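Washing Team Jerseys and Other Sports Clothes

Sports clothes last longer than most people expect if they are washed the right way, and they wear out fast if they are not. Most of the damage happens in the laundry room and the dryer, with fabric softener and high heat doing the worst of it. The tips on this page are for polyester and nylon clothes such as jerseys, warm-up jackets, shorts and leggings. Cotton T-shirts and sweatshirts can take rougher treatment.

Before the wash

Get the clothes out of the bag the same evening. Sweat that sits in a closed gym bag overnight sets into the fibers, and the smell gets harder to remove each time. If you can't wash right away, hang everything over a shower rod or a chair back until it is dry. Don't drop damp clothes in the hamper.

Check the pockets and close all the zippers. An open zipper works like a small saw in the washer and will snag mesh in one cycle. Fasten hook-and-loop tabs as well, or put those pieces in a separate bag.

Turn jerseys inside out. This protects the printed numbers and puts the sweaty side where the water can get at it. Names and numbers that are pressed on with heat should never rub against denim or towels.

Sorting

Sort by fabric first and by color second. Synthetics go with synthetics. Cotton sheds lint, and lint sticks to polyester and holds on to odor.

I sort on a flat surface and not in the basket, where small things get missed. Spread each piece out, look at the collar and the underarms, and treat spots as you find them. 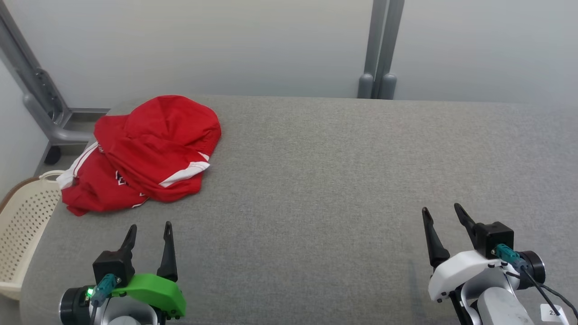 Reds need some care. Red and maroon dyes are the most likely to bleed, and white trim on a red garment will show it before anything else does. Test a new red piece before its first wash. Wet a hidden seam with cold water, press a white paper towel on it for a minute and look for color. If the towel comes away pink, wash the piece alone in cold water until the rinse runs clear. That may take two washes or it may take five.

Do not leave wet red clothes sitting in the washer. Many white stripes are ruined after the cycle has ended, when the dye has time to creep from one layer of cloth to the next. Take them out as soon as the machine stops.

If a stripe has already turned pink, keep the garment out of the dryer. Soak it in cool water with oxygen bleach for as long as the package allows, then wash it again. Chlorine bleach yellows polyester and weakens elastic, so leave it on the shelf.

Stains

Grass: Work in a little liquid detergent with a soft toothbrush, wait 15 minutes and rinse cold.

Mud: Let it dry completely. Brush off what you can, then treat the rest with detergent.

Blood: Cold water only, from the back of the fabric. Hot water will set it.

Deodorant buildup: Mix equal parts white vinegar and water, dab it on and leave it for half an hour before washing. Stiff white patches may need a second round.

Court floor scuffs: Dish soap on a damp cloth usually lifts them. Rub lightly, as mesh pills if you scrub at it.

Washing

Use cold or cool water on a gentle cycle. Warm water is fine for plain polyester with no printing, but stay under 100 degrees Fahrenheit.

Use less detergent than the cap suggests. Too much leaves a film in the fibers, and the film traps the smell you were trying to wash out. I use Flulari, the unscented liquid, and two tablespoons is enough for a full load in my machine. Powder works too, but dissolve it first if your water is cold.

Skip fabric softener and dryer sheets. They coat the fabric so that it no longer pulls moisture away from the skin, and they hold odor in. If the clothes already feel waxy, run them once with half a cup of white vinegar and no detergent. Never use vinegar in the same load as bleach.

Fill the drum about two-thirds full. Jerseys are light and it is tempting to pack them in, but they need room to move.

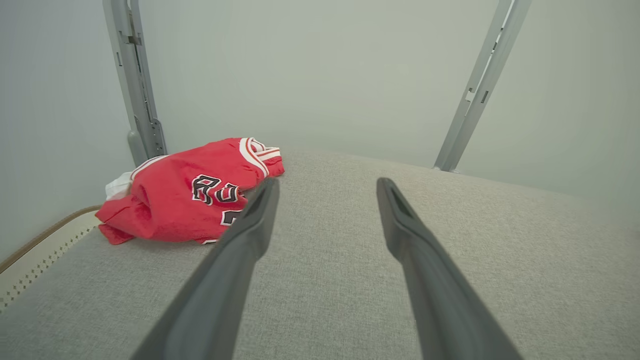
A mesh jersey should be smoothed out before it is washed or put away.

Britta Ehlers, who washed for a youth league for years, wrote to me about mesh bags. She puts two jerseys in each bag, no more, and says the numbers hold up a full season longer that way. I tried it and I agree. The bags from Lammers have a zipper cover, which keeps the pull from catching on other things.

Drying

Hang jerseys to dry, out of direct sun. Polyester dries quickly and will be ready by morning in most homes. Use a wide hanger, or fold the jersey over a rack at the waist so the shoulders don't stretch.

Jackets with a hood take longer. The double layer at the hood and the ribbing at the cuffs stay damp after the rest is dry. Hang the jacket open and turn the hood out partway through.

If you have to use the dryer, pick the lowest heat or the air-only setting and take things out while they are still slightly damp. High heat cracks printed numbers and makes elastic go slack.

Wrinkles usually fall out by themselves. If they don't, hang the piece in the bathroom during a shower. An iron will melt mesh, so use a steamer and keep it a few inches away. Do not steam over the printing.

Putting away for the season

Wash everything once more before storing it, even the pieces that look clean. Body oils you can't see will turn yellow by October.

Fold jerseys with the numbers flat and put a sheet of plain tissue between them, so that printing doesn't stick to printing. Don't use plastic dry-cleaning bags. A cotton pillowcase is better, or a cardboard box in a closet that stays cool. Attics are too hot.

Write the size on a piece of masking tape and stick it on the outside of the stack. It saves unfolding the lot when someone needs a medium.

A question about smell

Agnes Munro asked what to do when a jersey smells fine dry and bad again as soon as it is worn. That is old detergent and body oil deep in the fabric. Soak it for an hour in cool water with half a cup of baking soda, then wash as usual with an extra rinse. Also clean the washer itself – wipe the rubber door seal, run an empty hot cycle and leave the door open afterward.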